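What the second arm is going to cost us 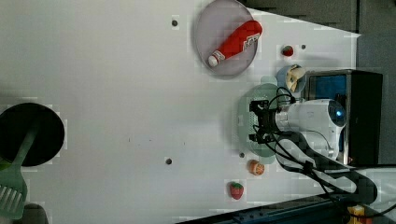
Lacey Wainwright

8/2/24

Quick one before the weekend, promised I'd put the numbers somewhere other than the back of my notebook.

So. Budget. We have nearly 2,000 left for this year and a list that would eat it three times over. Vamus want a decision on the second arm by the end of the month. Not buying outright, obviously. Lease deposit, plus the first bit of the service plan. I've been round and round with them on the phone and the plan is the part that stings.

Current arm is fine. Does the play food job all day, gripper over the green plate, over the lavender plate, back again. Strawberries, the little orange, the red squeezy bottle. One arm, one table, one person stood next to it resetting everything by hand. That last part is where the money really goes and it isn't on any quote.

Things I'd forgotten to budget for last time, so am writing down now:

Cables. The black ones that loop off the gripper and along the arm. A spare set from Zaltora is 22 each and they take 17 days to arrive. We had none in the drawer in June. Lost a week and a half waiting, then they sent the wrong end. Two sets this time.

Jaws. Pads wear. Bottles are worse than fruit for this, no idea why, maybe the weight.

Table. We've only got the one white top and a second arm won't share it, I measured. Well, it'd share it if you didn't mind them hitting each other. Prarnum do a decent top with the fixing holes already drilled, but delivery is extra and they won't bring it up the stairs. Have asked Pană for a price as well, still waiting, will chase Monday.

Play food. Sounds silly but it adds up!! Plates, cups, bits of banana, more strawberries than you'd beleive. Cheap sets go tacky after a while. I've put in for 5 new sets and expect to be argued down.

Power. The room has one decent circuit. Need someone to look at that before anything gets signed, and that's a call-out fee before they've even opened a toolbox.

Not on the list but should be: training time. Took me most of a fortnight to stop being scared of the stop button. Whoever gets the second one will need the same and they won't be doing their normal job meanwhile.

Where I've got to. Lease the arm, buy the table, do the spares properly, leave the second gripper until next year. Swapping grippers between jobs is a faff but it's a free faff. If Vamus will drop the deposit a bit I might squeeze the second gripper in anyway. Asked. They said they'd "see what they could do" so that's a no then.

If anyone's leased from them and got the service plan cut down to just call-outs, please comment, I'd love to know what you said to them. Same if you've had a top off Prarnum and it arrived flat.

Right, got to go, bus. Will post the final sheet once the table price is in.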